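Why my coffee tasted different in every mug

I have kept notes on my morning filter coffee since last November. The notes were meant to settle an argument with Prasanna Sikder, who holds that the grinder matters more than everything else combined. They have not settled it. They did show something I had been treating as noise: my scores moved with the vessel.

The recipe was fixed before I started logging. Water at 200 degrees Fahrenheit, measured in the kettle and not in the brewer. A 3 minute draw-down, give or take a few seconds, which I write in the margin. Beans from Siriwardena, the washed lot, frozen in single doses and ground from frozen. I brew 400 milliliters and split it in two, because a full batch drunk from one mug is a different drink by the time you reach the bottom.

The split was the accident that made the notes useful. Half went into a thick stoneware mug from Mesitz and half into whatever was clean. When the second vessel was thin, I wrote "brighter" or "sharper." When it was thick, I wrote "round" or nothing. I did not see the pattern until I sorted the sheet by vessel.

Temperature explains most of it. A heavy mug at room temperature takes a lot of heat out of a small pour in the first minute, then gives it back slowly. A paper cup has almost no mass, so the first sip is hotter, and heat mutes sweetness and pushes bitterness forward. If you drink both at the same clock time you are comparing two temperatures. I now wait until a probe reads the same in each, which means the two halves are tasted a few minutes apart. That introduces its own error, since the later one has lost more aroma. I have not found a way around this that I am willing to do before work.

Rim thickness is harder to pin down. Nazma Pathirana lent me two porcelain cups from the same maker with different lips, and I preferred the thin one in most sessions. Preferred is the correct word. I could not describe a flavor difference that survived the next morning.
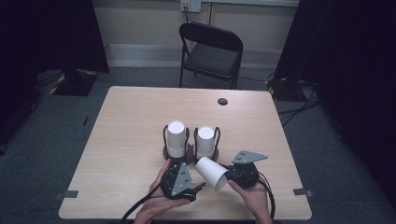
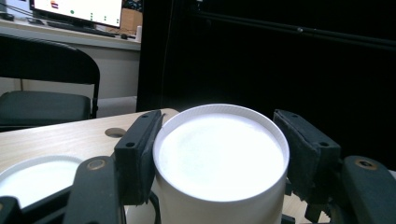
White cups: three paper ones, then one close up from the rim.

Color is the part I resisted. A white interior makes a light roast look weaker and more tea-like than a dark one does, and I found I was writing "thin" before I had swallowed anything. To check, I had Afroza Weerakoon pour while I kept my eyes shut, which is awkward with hot liquid and not something I recommend without a saucer. The word "thin" mostly went away. It came back as soon as I could look.

Paper has one more problem. The lining and the board both have a smell when hot water hits them, stronger in some batches than others. Rinsing helps. I fill the cup with water off the boil, leave it while the coffee blooms, and dump it. The rinse also warms the cup slightly, so any gain in taste may be partly that. I should have run the rinse at room temperature as a control and did not.

Changes I have kept:

Preheat ceramic with kettle water until the outside feels warm.
Rinse paper once.
Use the same vessel for any comparison between beans.
Write the vessel down in its own column, before the score.

The last one matters most to me, as the first 10 entries have no vessel recorded and had to be thrown out.

Next is the Skistetti double-wall glass that Kátia Caldeira keeps telling me to buy. It should hold temperature better than paper with a thinner lip than the Mesitz, so it separates two variables I currently have tangled. Prasanna has asked for a grinder column as well. I have added it, and so far every row in it says the same thing, because I own one grinder.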